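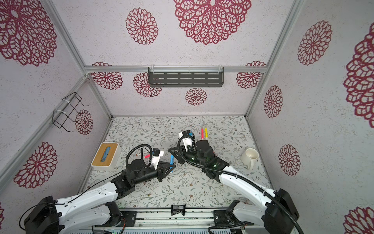 Prescribed Burns at the Mbwambo Tract: Your Questions
By Yufang Dai

I get a lot of mail about the burns outside Pullton, and most of it asks the same handful of things, so I've put my answers in one place. I own 42 acres of pine and oak that back onto the tract, I've been on the burn crew for six seasons, and I like talking about this stuff way more than my family would prefer. Ask away!

Why would anyone set fire to a perfectly good forest?

Our woods used to burn lightly every few years, and then for a long stretch people put every fire out. The needles and dead branches piled up, the brush got thick, and all of that is fuel. A low, slow fire on a cool damp day clears a lot of it out (and the oaks love the extra light afterward). I was nervous about the idea myself until I walked the east side of the tract the spring after my first burn and saw how much green was coming up through the black.

When do you burn?

Mostly late fall, with November being our favorite month, and then again at the end of winter if the ground isn't soaked. We don't have a fixed date and I really can't give you one. It depends on wind, humidity and how dry the leaf litter is, and we've called it off with everybody already standing there in boots. Twice last season, if you're counting. I was.

How will I know one is coming?

There's a sign at the Mandis Creek trailhead and another on the Drurkovbridge road, and we start a phone list the evening before. If you live on the downwind side, please get on that list, even if you think you'll remember to look at the sign. Email me your name, your number and which road you're on. Texts work too, if you'd rather not have the phone ring during dinner.

What about the smoke?

You'll smell it. On a good day the smoke lifts up and out by mid-afternoon, but it can settle in the low spots overnight, and the creek bottom is the worst for that. Shut your windows before you go to bed, take the laundry in, and run the AC on recirculate if you have it. Anyone with asthma or a heart condition should talk to their doctor about a plan ahead of burn season, and it's completely fine to go spend the day with friends across town.

Slow down on the road, too! Smoke and morning fog together can be really hard to see through.

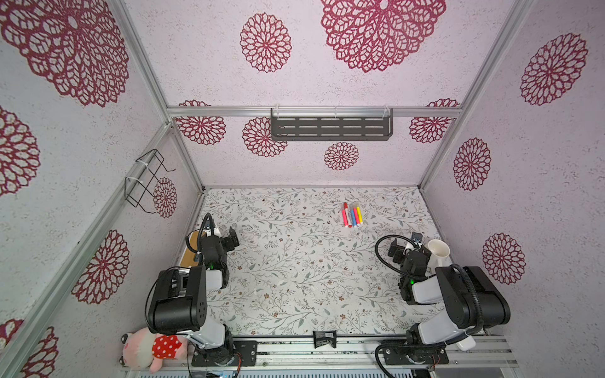
Ximeng Dai wrote to say that the last burn left a haze over the creek bottom until almost 11 the next morning, and asked whether we could light the lower unit earlier in the day so it has longer to clear. I took that to the rest of the crew and we're going to try it. The catch is that the leaves down there hold the dew, so an early start may mean a patchy burn, and then we'd have to come back and do the skipped spots later. I'd take that trade, personally.

What happens to the animals?

Most of them get out of the way. We light in strips and leave gaps, so deer and turkeys can wander off and they generally do. Box turtles worry me more, which is one big reason we like the cold months, when they're dug in. We also rake around the old snags with woodpecker holes - slow work, and my back has opinions about it.

Can the fire get away from you?

It could, and I won't pretend otherwise. We put in a bare-soil line before anything gets lit, we have water on the truck, and someone watches the weather the whole time. Nothing gets lit at all without a permit. Afterward we walk the edges and feel for heat, and we keep checking stumps for days. Old stumps can smolder a long time. If you see flames or fresh smoke after the crew has gone home, call 911 first and me second.

Can I do this on my own land?

Maybe, but please don't start with a match and a garden hose. Take a burn class, ask your state forestry office what permits you need, and come work a couple of days with an experienced crew. My first burn on my own place was only 11 acres, and I slept terribly the night before.

When does the trail open again?

Usually the following Friday, once the dead limbs over the path have been checked. Wear old shoes. The ash gets into everything, and my tan boots are now permanently gray.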